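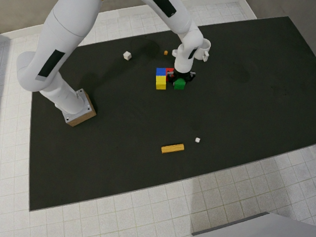 Call for participants: help us compare two ways of steering a robot arm

Prudden is looking for 50 people to come to our rooms in Hemcombe and spend some time driving a simulated robot arm. You don't need any experience with robots, and you don't need to be an engineer, a student or a gamer. If you are any of those things you're welcome too, but please know that we are at least as glad to hear from people who have never given a robot arm a second thought.

What we're trying to find out

We have been building software that lets a person guide an arm by hand, and there are two controllers we could ship it with. One is called Pevix. You hold it like a thick pen and the gripper follows your wrist. The other is called Dobre, which sits on the desk and has a knob you push, pull and twist. People on our team have strong feelings about both of them (lunch can get quite lively), but we have all been using them for so long that our opinions aren't worth much anymore. We'd like to know how they feel to somebody who picks one up for the first time, and then how they feel once the newness has worn off a bit.

Everything happens on a screen, in simulation, so there is no moving machinery near you and nothing you can break. Please don't hold back on that account! The arm will bump into the table now and then, blocks will get knocked over, and all of it is useful to us. You press a key, everything goes back to where it began, and you have another go.

What you'd be doing

The tasks are small ones. You'll be asked to pick up colored blocks and put them down in a particular spot, or stack one on another, or reach past a mug without tipping it. Some of them are easy and a few are a real nuisance, and we mix them up on purpose. For part of the visit you'll work from a view of the whole table, and for the rest you'll have only a close view looking along the fingers. Most people find the second one odd to begin with. Depth is harder to judge, and it can take a few tries before you trust where the fingers are going to close.

Between tasks we'll ask you a handful of plain questions, such as how tired your hand feels, whether the arm went where you meant it to, and whether anything annoyed you. Tell us the annoying things. We would much sooner hear about them from you in a comfortable chair than from a customer later on.

We ran a first round in February and collected 902 attempts, which sounded like plenty until we sat down with them. We had to set aside 294 of those, mostly on account of a fault in our own recording software that has now been fixed. The people who came were very patient with us, and several of them have asked to come back. I'm sorry to say they can't take part in this round, as we need fresh hands, but they have our thanks and there will be other studies.
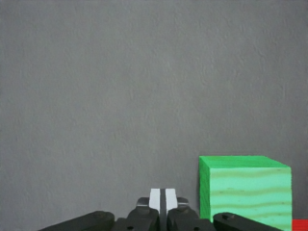

Oana Preda would like it mentioned that the close view took her three or four tries before it made any sense, that she very nearly gave up on it, and that by the end of her visit she liked it better than the wide one. She also says to bring a sweater. She's right about the sweater - the room runs cool, and we haven't managed to persuade the thermostat otherwise.

How long it takes

We ask for two visits, on different days, with at least one night in between. Each visit lasts an hour and a half, including a break in the middle with tea, coffee and something to eat. You'll use one controller on your first visit and the other on your second. Which one you get first is decided by a draw, so please don't be disappointed if a friend got the pen and you got the knob. It evens out.

Please only sign up if you're fairly sure you can make both visits. One visit alone doesn't let us compare anything, though of course life happens, and if you're ill or your car won't start we'll find you another time without any fuss.

What you get

You'll be paid $50 for each visit, on the day, by gift card or bank transfer. If you have to stop early, you're still paid for that visit in full and you don't have to give us a reason. We'll also cover your bus fare or parking if you keep the ticket. And if you're curious, we'll gladly send you a short write-up of what we learned when the whole thing is done, written for ordinary readers with the statistics tucked away at the back.

Who can take part

You should be 18 or older, able to sit at a desk for the length of a visit, and able to see a computer screen comfortably, with glasses or contacts if you wear them. You should be able to hold a pen in at least one hand. Left-handed people, please do write to us! Both controllers can be set up for either hand, and we had far too few lefties last time.

We'd particularly like to hear from people who work with their hands for a living or for pleasure, whether that means sewing, cooking, fixing bicycles or setting hair. We'd also love a good spread of ages. Retired people tend to assume we don't mean them, and we do.

If you get motion sick from looking at screens, mention it when you write. It doesn't rule you out, but the close view moves along with the gripper, and we'd like to plan a slower start for you.

What we record

We save the movements of the controller, the movements of the simulated arm, and your answers to our questions. We don't film you and we don't record your voice. Your name is kept apart from your results, and you can ask us to delete your results at any point up until the write-up goes out.

How to sign up

Send us a short note through the contact page, with "Hemcombe study" in the subject line. Tell us your name, your age, which hand you write with, and whether mornings, afternoons or evenings suit you best. If you have questions, put those in as well, however small they seem. Oana reads every note and usually answers within a day or two.

We need to hear from you by 2022-03-24. Visits start the week after that and go on until the places are filled. The building has step-free access by the side door, and there's a bell if it's locked. Ring it twice, as the first ring doesn't always reach us upstairs.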